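May 13, 2021

Marker day. I've been putting this off since December and the drawer finally wouldn't close, so I sat down with the whole pile and a scrap whiteboard and went through them one at a time. If you've been missing a black one from the Keltent bench, it's probably in my pile, sorry!

The question I started with was pretty dull: which of these still write, and which ones can people hold on to for a full afternoon of labeling? The thin bare barrels get slippery once your hands warm up (mine do, anyway), and then everybody's 4s start looking like 9s. So I've been wrapping barrels with whatever was on the shelf. Clear film, tape, a bit of padding underneath where the finger sits. It looks terrible and I kind of love it.

Notes so far, in no real order:

- Padding has to go well up from the tip. My first try had it right down by the collar and I couldn't get the cap on. Felt very clever for a minute there.
- Film on its own crinkles and slides. It needs a turn of tape at each end, pulled tighter than you think.
- The cheap tape from the Parnow order leaves goo. I cleaned one barrel with 200 ml of isopropyl in a beaker, which was way more than I needed, and I still had sticky fingers at lunch.
- Weight hardly changes. I did put one on the scale out of curiosity and then forgot to write the number down, so that's that.

For the writing test I'm doing big single digits, one per board, nice and heavy, because that's what we really use these for (rack numbers, tray numbers, the 316 and 328 shelves). Digits with a closed loop are the best check, I think. A tired marker goes gray halfway around a 6 or an 8 and you see it right away, where a 1 will look fine practically until the thing is dead. Little touches with the tip are worth doing too, just dabs and short strokes with no pressure. They come out thinner and patchier than a proper line even with a good marker, so don't throw one out over that! I almost did, twice.

Storage: flat from now on please, caps on until they click. I'm clearing the tray under the Leone board for it. Tip-up in a mug is how we lost the last batch, I'm fairly sure.

Still to do: find the other eraser, try the padding a little lower on a fatter barrel, ask whether Hetine sells the grippy sleeves in small packs (I don't want 747 of them). Also wipe the test boards before they sit over the weekend, the old one in the corner never came clean and I'd like to keep these.
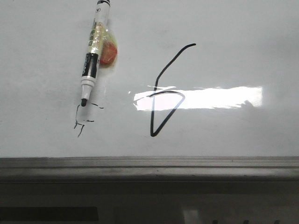

Black marker with the wrapped barrel, dabs by the tip and a big 6 for the loop check.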